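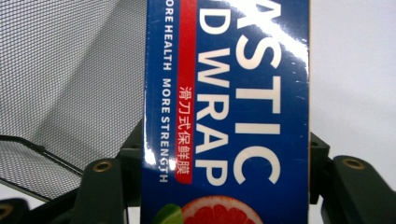
Zodwa Mnguni thinks the hardest part of robot club is squeezing. Squeeze too little and the box slips, she told us, but squeeze too much and you get a dent!

She's right, and a box of plastic food wrap is great for learning this. It's smooth and shiny, so the two gripper fingers have to press on both sides just enough. Your own hand does that without you thinking about it. A robot has to be taught – and that's our job!

In our club, kids make the gripper open, close and lift, over and over. Each try gets saved, and the computer looks for what the good tries have in common. Our robot, Ham, has over 800 saved tries so far. We want 2,000 by June!

Want to feel what Ham has to learn? Pick up a kitchen box with just two fingers. Now shut your eyes and do it again. Tricky, right? Next week we try it with socks.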